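Home | News | Care Notes | Workroom | Contact

06/01/2025
By the Grewal Linen Desk

Care notes: white cloths with spot marks

White cotton cloths returned to the Renano workroom are now sorted by mark before washing. Grey or black marks go in one tub and food colour in another. Mixed loads gave uneven results through February, and the dark marks were the ones most often left behind.

Check each cloth flat under the bench lamp, both sides, seams included. Small specks are easy to miss when the fabric is bunched. If the source of a mark is unknown, treat it as ink first. Blot with a dry pad, working from the outer edge inward, and do not rub.
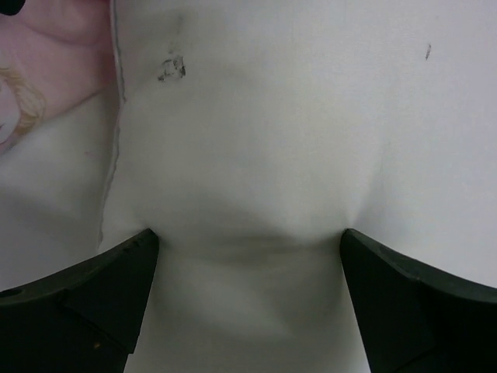
Soak marked cloths for 2 hours in lukewarm water with the Vinitz powder at the rate printed on the tub. Wash at 58 degrees on the short program, spin at 900, then inspect again before drying. Heat from the dryer can set whatever is left. A cloth that still shows grey after a second wash is moved to the rag bin and recorded on the sheet.

Fold dry cloths in thirds along the seam and stack them with the fold facing out. The Zirnotis shelf holds around 70 at the standard size. Anything over that goes in the lower cupboard, away from the coloured stock.

New record sheets are in the tray beside the sink.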